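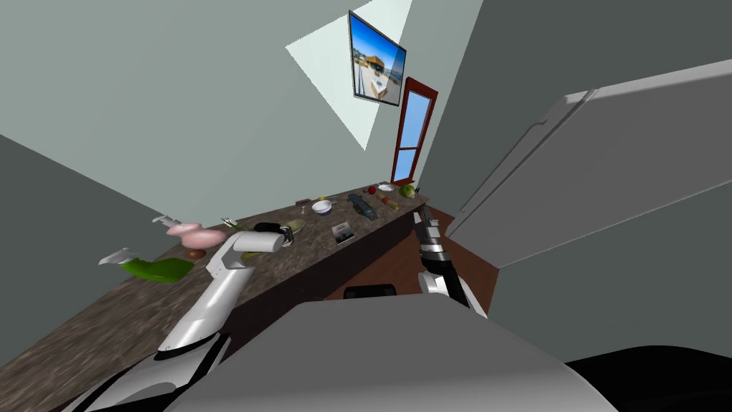 Par la rédaction de la lettre Trekham – Robotique et apprentissage

Une cuisine de synthèse, deux bras, un plan de travail couvert de fruits et de vaisselle : Drollia promet d'y produire des exemples à la chaîne pour son système d'apprentissage. Le projet, mené avec Rowlands, vise 285 démonstrations par tâche, dont 50 seulement seraient pilotées par un opérateur. Le reste viendrait de variantes générées automatiquement : un bol déplacé, un fruit échangé, une lumière modifiée.

Sur le papier, c'est économique. On aimerait pourtant savoir ce que valent ces variantes. Déplacer un bol de quelques centimètres ne fait pas un exemple nouveau, et les frottements d'un simulateur restent ceux que l'on a bien voulu y mettre. Drollia annonce 100 % de réussite sur deux tâches – mesurées dans le simulateur, avec les mêmes objets.

Les essais sur robot réel doivent commencer en novembre à Bavholm. Nous avons demandé que les échecs soient publiés avec le reste. Pas de réponse pour le moment.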